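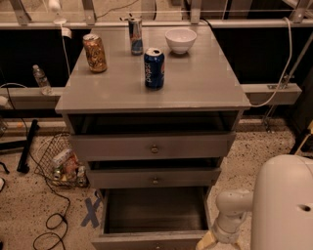
Unit 3: The Drawer Unit as Moral Test
Home Organization, handout 2 (R. Đorđević)

Drawers exist so that tops can stay clear. Tops, as we saw in March, disagree. Three cans and a bowl will settle on any flat surface while the bottom drawer hangs open with nothing in it.

Terms for the quiz: perch (item with no home), gape (drawer left out), creep (drawer nearly shut, which counts as a gape).
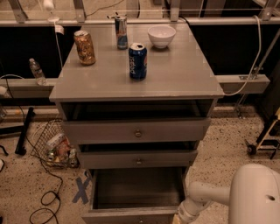
Creep costs 2 points, a gape costs 3. A perch still there after 24 hours is furniture and gets graded as such. Read Ortner, chapter 2.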